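Home Tickets Open day Knowledge base Log out

Ticket: Pencil demo stalls in front of visitors
Raised by Obsa Alemayehu, August
Status: closed (under protest)

09:10. Opening this early so I can say I did. Open day starts at ten. The demo is the one from the Mernow brochure: the arm picks up the red pencils and puts them in the cup, visitors clap, visitors go and eat the biscuits. In rehearsal last night it did this 4 times on the trot. I went home happy, which was my first error.

10:25. First group in. Arm wakes up, swings over, goes down to the pencils and stops. No fault on the screen, no beep. Status reads "waiting". A man in a cycling helmet asked if it was thinking. I said yes.

10:40. Restarted the Tromov program from the top. Same thing, same spot.

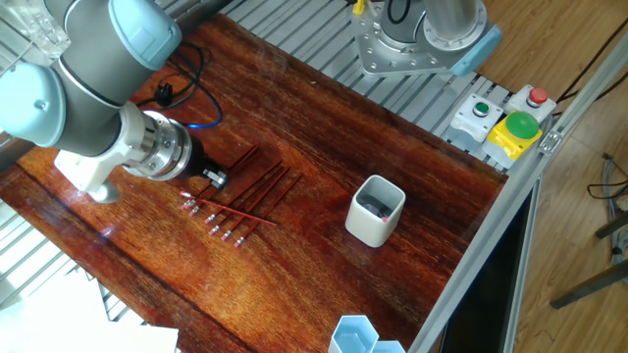 10:55. My money is on the crossed pencil. The picking routine was taught on pencils laid side by side like good children, and a visitor's small son had been allowed to "help" set them out. When one lies over the rest, the Nornix picker can't decide which is on top, drops its confidence below 50 and waits for a grown-up. As designed, I'm told. It would be nice if "as designed" came with a message.

11:05. Hortensia Villca on the phone from the office. Her questions and my replies, for the record:
Is the gripper getting power? Yes.
Has anyone pressed the big green button? Everyone has pressed the big green button. It's big and green.
Have you changed the confidence limit? Not on purpose.

11:20. Looked at the settings. The limit was at 100. So it would only pick a pencil if it was completely certain, a standard I have never managed myself. Last night's backup has it at 50. I suspect the "visitor profile" I loaded at nine, left over from the Tóth fair, where the arm was only meant to wave.

That also rather spoils my 10:55 entry. I'm leaving it in as a warning to others.

11:30. Loaded last night's profile. Laid the pencils out again by hand, nothing crossed. Next group due in a few minutes, a retired engineers' club, so no pressure.

11:50. Running. Slow, because I turned the speed down for the visitors' rail, but running. The engineers wanted to know why we didn't simply tip the pencils into the cup. I gave them the Mernow leaflet. 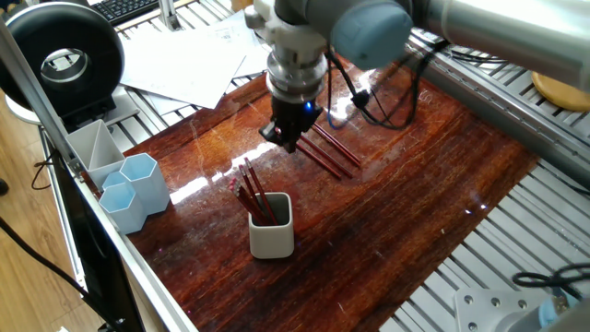
12:15. Hortensia asks that I test the crossed case properly before closing, as we now have two suspects and one confession. Fair enough. Did it over lunch with the limit at 50:
Side by side: picks them all.
One across the top: waits, then takes the top one on the second look.
One across the top, limit at 100: waits until you lose heart. I gave it 7 minutes and a sandwich.

So the profile was the cause, and the crossed pencil is only a delay. The boy is cleared of all charges.

14:30. Two more groups without trouble. One lady asked if it could sharpen them too. Logged separately as a feature request, low priority.

16:05. Actions: old fair profile renamed WAVE ONLY DO NOT LOAD. Asked Nornix whether "waiting" could say what it's waiting for. Closing.

Comments (3)

Hortensia Villca: Please don't put "under protest" in the status field, it breaks my report. Otherwise good work. Where is the rehearsal checklist? It has a line about profiles.

Obsa Alemayehu: The checklist is in the drawer with the spare fingers. I have now read it.

nightshift2: We had the same stall with the Tromov program and a box of spoons. Same cure. Does the renamed profile show up on the pendant, or do you have to sync it first?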